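Keeping Bread Fresh Without Plastic
Project report, Household Food Studies, second year

1. Background

The starting point for this project was a complaint in our shared apartment. We buy bread twice a week from Engebretsen, a small bakery near campus, and we throw out a lot of it. The bakery sells its loaves in thin paper bags and tells customers to move them into plastic at home. Plastic keeps the crumb soft but the crust goes leathery by the next morning, and in warm weather mold shows up fast. I wanted to find out whether any of the storage methods people used before plastic bags would do better for the kind of bread we eat.

There are two separate problems with old bread and they are often mixed up. Staling is a change in the starch. After baking, the starch slowly firms up again, and this happens even if no water leaves the loaf. Drying is the loss of water to the air. A wrapped loaf still goes stale, and an unwrapped one goes stale and dries out as well. Mold is a third matter and depends mostly on moisture at the surface and on temperature.

2. Method

I used one kind of bread for the whole project, the plain wheat loaf from Engebretsen, bought in the morning and left to cool fully before it was put away. The test ran through February in our kitchen. The heating there goes off at night, so the temperature was not constant. I wrote it down each morning and evening but did not try to control it.

Four storage methods were compared:

Paper bag, folded over twice
Cotton cloth, wrapped once around the loaf
Lidded ceramic crock, brand name Clidetti, bought secondhand
Plastic bag, tied, as the comparison

Each method was used for three loaves, so 12 loaves in total. Every loaf was weighed when it went in and again each evening for four days. I cut one slice at each weighing and put the cut face down on the cloth or against the side of the container. The weight of the slice was added back when working out water loss. Weighing was done on a Holus kitchen scale that reads to one gram.

For taste and texture I asked 11 people from my course to score slices on the second and fourth days. They scored crust and crumb separately from one to five. They were not told which slice came from where, although the plastic ones were easy to guess from the crust.

3. Results

Water loss was highest in the paper bag. By the fourth evening those loaves had lost 17 percent of their starting weight, and the cut end was too hard to slice cleanly. Cloth did slightly better. The crock lost much less, and plastic lost almost nothing.

The scores did not follow the weights. On day two the crock had the best crust score and came second to plastic for crumb. Paper had a good crust on day two and a very poor crumb. Cloth was in the middle for everything. On day four most people disliked all of it, but the crock was still rated as something they would eat without toasting.

Mold appeared on one loaf only, in plastic, on the fourth day. It was a small patch on the bottom crust. One case is too few to say anything from, and the kitchen was cold. I would expect more in summer.

4. Problems

The first set of cloth loaves had to be repeated. The cloth had been washed with scented detergent and the bread tasted of it. I washed it again with plain soda and started over, and the loaves in the results are the repeated ones.

The crock lid does not fit tightly. A different crock might behave more like plastic. I looked at a newer one at Stostora, the housewares store by the station, but it cost $18 and the project had no budget left.

Cutting a slice every day also opens the loaf up more than some households would. A family that finishes a loaf in two days will see smaller differences than I did.

5. What I would change

I would add a second type of bread, probably a rye, as it holds water longer. I would also test freezing sliced bread, which several of the tasters said they already do at home. Open containers were left out of this round on the assumption that they only suit rolls eaten the same day, and that should be checked too.

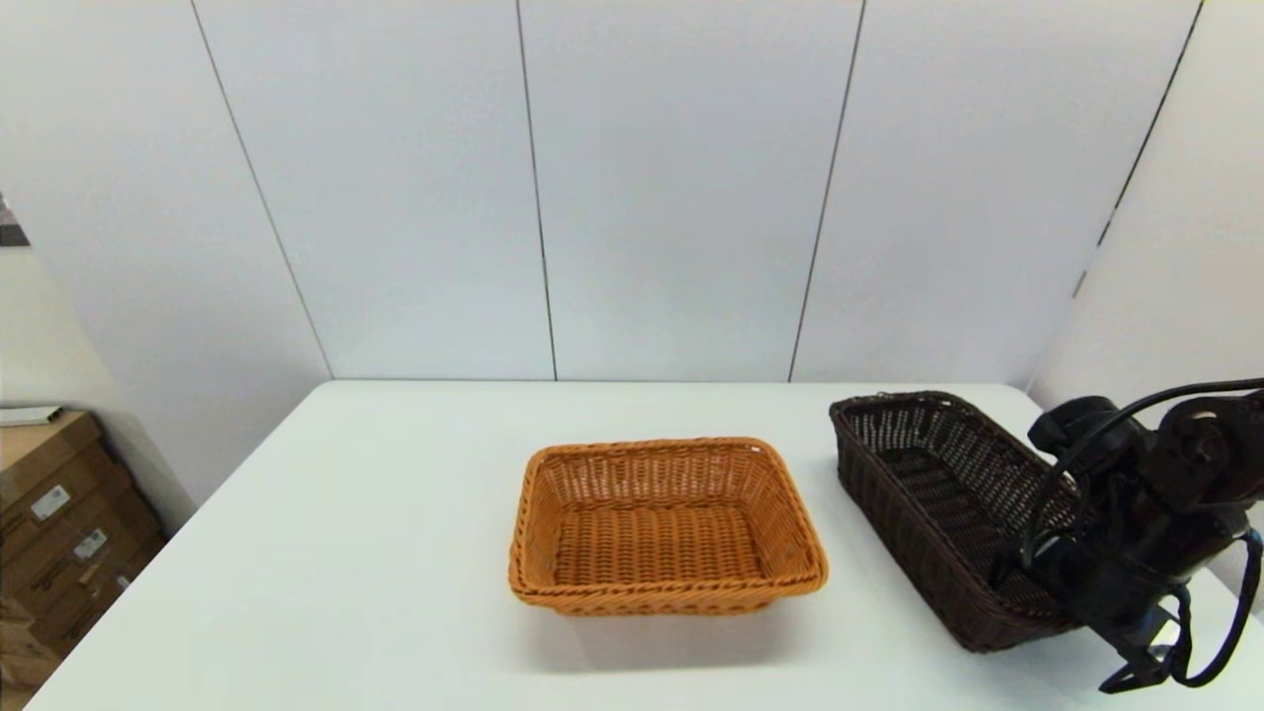 For the next round the rolls would be weighed in the morning, at noon and at 6 p.m., as four days is far too long for something that small. The taste scores would be taken once, in the evening. I would keep the same scale and the same kitchen so the two sets of numbers can be put side by side.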